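Where Does Brown Paper Come From?
By Finlay Mowat, 08/06/2023

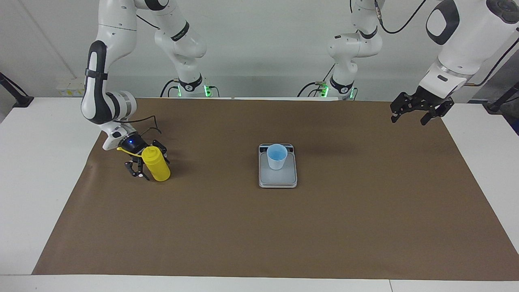 Why is brown paper brown?

Because that's the colour of the wood it's made from, or near enough. Wood has a sort of natural glue in it called lignin (say it LIG-nin), and lignin is brown. If the paper makers leave some of it in, the paper stays brown. If they take it out and bleach what's left, you get the white stuff that goes in your printer.

I got interested in this when my neighbour, Vija Vaher, gave me a parcel so well wrapped that I spent ten minutes getting into it. I pulled. I twisted. I used my teeth, which my dentist would not like. In the end I had to go and find the scissors, and I stood there in the kitchen thinking, how can a bit of squashed tree be that strong?

So let's start with the tree. Lots of brown paper is made from pine, and pine trees have long fibres. Fibres are tiny threads, thinner than the hairs on your arm, and a tree is packed full of them, all stuck together with that lignin I mentioned. Long fibres are great for strong paper because they can cross over each other again and again, like a big pile of spaghetti. Try pulling one noodle out of a cold bowl of spaghetti and you'll see what I mean (ask first, it might be somebody's lunch).

At the mill, the logs have their bark taken off and then they're chopped into chips. The chips go into an enormous pot called a digester. Yes, like digesting your dinner! They get cooked in there with strong chemicals until most of the glue lets go and the fibres come loose. What comes out is called pulp, and it looks a bit like porridge. Brown porridge. I wouldn't put honey on it.

Next the pulp is mixed with loads and loads of water and spread over a moving mesh, which is like a very long flyscreen. Water drips through and the fibres stay on top in a thin, soggy mat. Rollers squeeze the mat, then hot rollers dry it, and at the end it's wound up into a roll that can be heavier than a car.

The name for this kind of paper is kraft paper. I thought that was just a funny way of spelling "craft", as in glue and glitter, but it's a word for "strength" in German. A German chemist worked out the cooking method in the 1800s, and mills still use it.

My friend Kumudini Mollah teaches at the primary school in Rurkmont, and her class did a paper test last November that I reckon you could do at home. Here's how it goes.

You need a strip of brown paper and a strip of ordinary white printer paper, cut to the same size. You also need a plastic cup, some string, sticky tape and a bag of marbles. Ask a grown-up to help you make 2 holes near the top of the cup and tie the string through to make a handle. Tape your paper strip between two chairs like a little bridge, hang the cup from the middle and drop the marbles in one by one. Write down how many it holds before the paper rips or the tape gives up. Then do it again with the other strip.

Kumudini says the tape gave up first nearly every time, so use plenty!

You can make paper too, by the way. Tear up some old paper, soak it overnight, mash it to a mush and press it flat on a bit of flyscreen over a tub. Mine came out lumpy and grey and took ages to dry, and I wrote a birthday card on it anyway.

What about when you've finished with your brown paper? If it's clean and dry it can usually go in the recycling, where it's turned back into pulp. Each time that happens the fibres get a bit shorter, so mills often mix in some new ones to keep the paper strong. Greasy paper is trickier, because oil and pulp don't get along. Plain brown paper can also go in the compost if you tear it up small, and worms seem quite happy to move in under it.

A few words to remember:

Fibre: a tiny thread from a plant.
Lignin: the brown stuff that holds wood together.
Pulp: wet, mushy fibres, ready to be made into paper.
Kraft: the strong kind of paper used for bags and parcels.

Sunil Biswas, aged eight, wrote in to ask whether you can make paper out of grass. You can! People have made it from straw, bamboo, cotton rags and even elephant poo, which is full of chewed-up plant fibres. I'll write about that one next time.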